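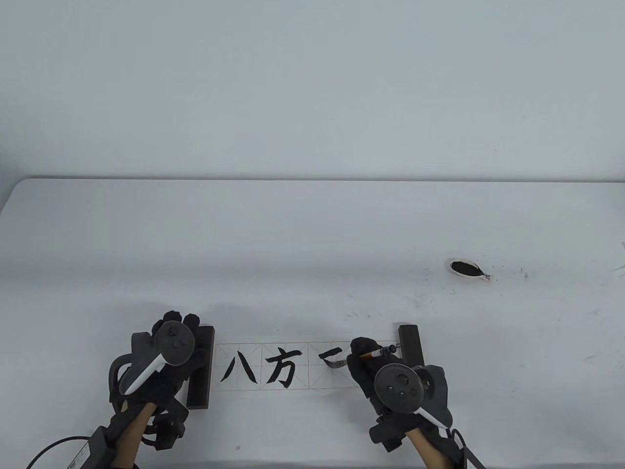
Remittance Costs for Small Transfers: Comparing Two Apps and a Bank Counter
Tsegereda Alemayehu and Encarnación Robles
Personal Finance and Payments, final project report

1. Background

Both of us have family who receive money from Canada, so we started with a question we had argued over at home: is it cheaper to send a small amount often, or a larger amount once every few months? Advertised fees don't answer it. A provider can charge no fee at all and still make its money on the exchange rate, and a flat fee that looks small on a large transfer takes a big bite out of a small one.

We looked at transfers from Canadian dollars to Ethiopian birr and to Mexican pesos. The providers were Ovel and Tello, which are both phone apps, and the counter service at our local branch of Pillar.

2. Method

We collected 348 quotes during March. Each quote recorded the amount to be sent, the stated fee, the rate offered, the amount the recipient would get and the promised delivery time. For every quote we also wrote down the mid-market rate at the same hour. Quotes were kept in a shared spreadsheet, one tab per provider.

Total cost was worked out as the stated fee plus the margin. The margin is the difference between what the recipient would get at the mid-market rate and what the provider offered, converted back to dollars.

We did not send money for most of these. Pillar would only give a counter quote in person, so Encarnación went to the branch before class and asked for several amounts at once. The tellers were patient about it. This means the Pillar quotes are bunched in the mornings and the app quotes are spread through the day.
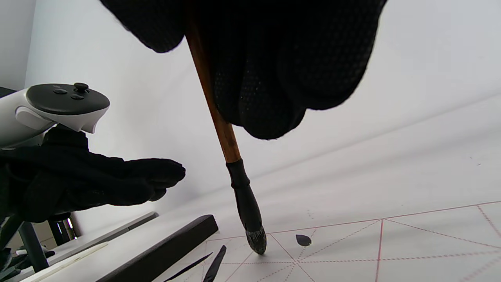 3. Results

Ovel charged no fee on any amount we tried. Its margin was the widest of the three on birr and the middle one on pesos. Tello charged a flat fee of 2 dollars and stayed close to the mid-market rate, which made it the cheapest choice for pesos on everything except the smallest transfers.

Pillar had the highest flat fee. On a transfer of 40 dollars the fee alone was more than the total cost at either app. On larger amounts the gap got narrower but did not close.

Quotes for birr moved around much more than quotes for pesos. On several days Tello had no birr quote available. We left those cells blank and did not fill them with the previous day's rate, so the birr averages for Tello rest on fewer quotes.

Of the quotes taken on weekends, 41 had a wider margin than the same provider's quote on the Friday before. We think this is the provider covering itself while the currency markets are closed, but we could not confirm it with any of them.

4. Sending often or sending once

With Tello and Pillar, one larger transfer was cheaper than several small ones because the flat fee is paid once. With Ovel it made very little difference. Families who need money every week can't always wait, and our totals don't put a price on that.

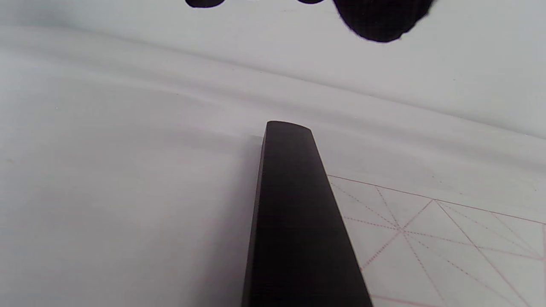
5. Limits

One month is short. We did not include what the recipient pays to collect cash, and Tsegereda's aunt told us the pickup charge in her town can change without notice. We wanted to add a fourth provider, Zarorow, but it asked for a full identity check before showing a rate and we decided against it.

We also left out first-transfer promotions. Both apps had them and they would have made the apps look cheaper than they are for a regular customer.

6. Division of work

Tsegereda collected the birr quotes and built the spreadsheet formulas. Encarnación collected the peso quotes and all the Pillar quotes. We wrote sections 3 and 4 together. The spreadsheet was locked on Wed 16 April and no figures were changed after that.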